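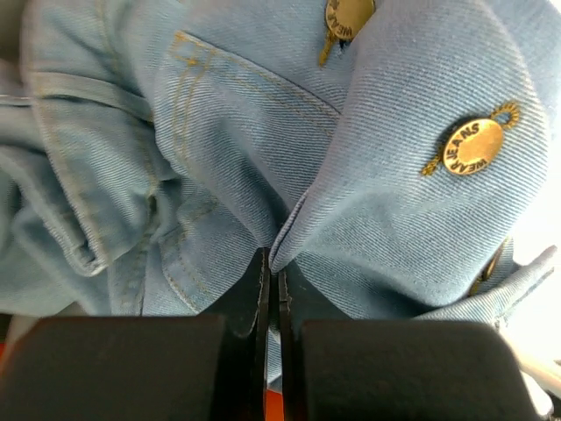
What should a written rule for handling clothing with a robot cover?
At a minimum, it should state the grip force allowed for each type of fabric, the parts of a garment that may not be gripped, and who may stand near the arm while it is moving.

The Welto Soft Goods Handling Guide, second edition, covers all three. The Pleltside office in Sallville used the guide and its wall charts for 13 weeks before preparing this review. The set costs $389 and includes a binder of 91 pages, two charts and a pad of sign-off sheets.

The strongest chapter deals with gripping. Staff are told to take hold of plain cloth where possible, to keep finger pads clear of buttons and rivets, and to lower the closing force before working on a thick seam. Denim has its own page. The guide asks for a slow test close on every new garment type, with the result written down before the speed is raised. Our staff found the sheet for this easy to fill in, although the box for remarks is too small.

The chapter on shared work areas is shorter and less even. Its rules for two arms working over the same table are clear: each arm is given a zone, and only one may enter the overlap at a time. The advice on cables is limited to a single paragraph — a weak point, given how often a loose loop ends up within reach of a moving joint.
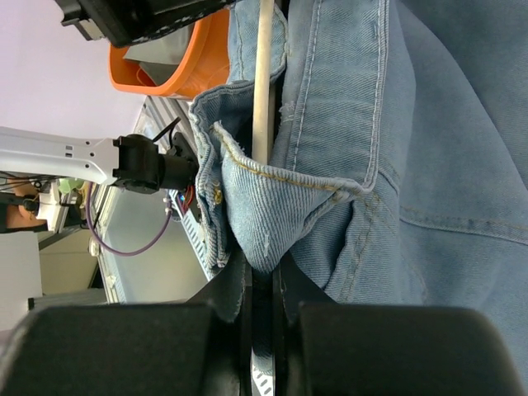 We would also have liked firmer wording on where people may sit or stand. The guide says "at a suitable distance" and leaves the figure to the site. Our office wrote its own floor plan and filed it behind the chapter, and other sites should expect to do the same.

The binder held up well to daily use. The charts did not; one split along the fold in December and was replaced by Welto without charge. The publisher states that a site license allows up to 600 copies of the sign-off sheet each year, which was enough for our needs.

Compared with the older Šimek manual, the Welto guide is easier to read and much better on fabric. Šimek remains the better choice for stop buttons, fencing and restart steps, and we have kept it on the shelf.

Rating: four out of five. Recommended for sites that already have a general robot safety procedure in place.

Reviewed April 16, 2019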